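Grippers and Simulation › Two-finger vs. suction for kitchen tools

cledesma
Posted 29th October

Hello all. I need to choose a gripper for the small arm in our kitchen task and I would like your opinion before I spend the money. Until now I have tested only in simulation. The candidates are the Pomeo two-finger with small flat pads, and the Skedix suction cup, the 15 mm one. The objects are brushes, spatulas, a ladle, a bowl. The arm controller is the same for both.

My first numbers, 200 tries for each: the Pomeo failed 13 times, the Skedix failed much more, mostly on handles. But I don't trust my contact settings very much.

jovita_s
Suction on a handle will always be bad. You don't need 200 tries to learn this. For me the question is the bowl. How did the Pomeo do on the bowl alone?

cledesma
Good on the rim, bad when the bowl is close to the wall. Seven of the failures were there.

DulceR
What mesh do you use for the contacts? If your objects have few faces, the two-finger gets a gift from the simulator. A flat pad on a flat facet holds very well. A real handle is round and the pad touches it only on a line. I lost most of February on this same thing at Grenstead.

cledesma
The collision mesh is the same as the visual one. I did it like this to save time.

DulceR
Then I would not compare anything yet. Make one object with a finer mesh, only one, and run it again.

abezerra
I don't agree completely with Dulce. Yes, the facets help, but the pads on the real Pomeo are soft rubber, so in reality they give more contact than a hard box in simulation. One error goes up and the other goes down. When we moved from simulation to the real arm at Ocampo, the order of the grippers stayed the same. Only the numbers changed.

DulceR
Same order for your objects, Anderson. You had boxes and bottles :)

abezerra
Fair. And one jar.

cledesma
I looked again at my wrist view, which I should have done before writing here. I keep the camera fixed behind the fingers, so the pads and the thing between them are always in view. With the thick tapered objects I can see a second problem — the wide end hides a big part of what is beyond it.

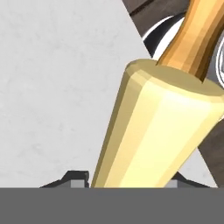 So now I think to add one more camera on the side, at the height of the table. The controller accepts two streams, but the rate goes down and I am not sure it is worth it. Has anybody here tried the wrist camera mounted with an angle, instead of straight behind the fingers?

jovita_s
I have. Tilt it and move it to one side. You lose a little of one pad, but you see past the object. Before you add a second stream, try this. It costs nothing in simulation.

yzavala
I would keep both cameras. With a tapered part the danger is that the pads slide toward the narrow end when the arm lifts, and from behind the fingers this movement is difficult to see. From the side it is clear. My lower rate was never the reason for a failure.

jovita_s
With a slow arm, maybe. Mine is not slow.

cledesma
Thank you to all. I will do first the fine mesh on one brush, then the tilted camera. The seed is 638 if somebody wants to repeat my runs. The suction cup I leave for the bowl only.

DulceR
Please write also the friction value when you post the results. The last thread did not have it.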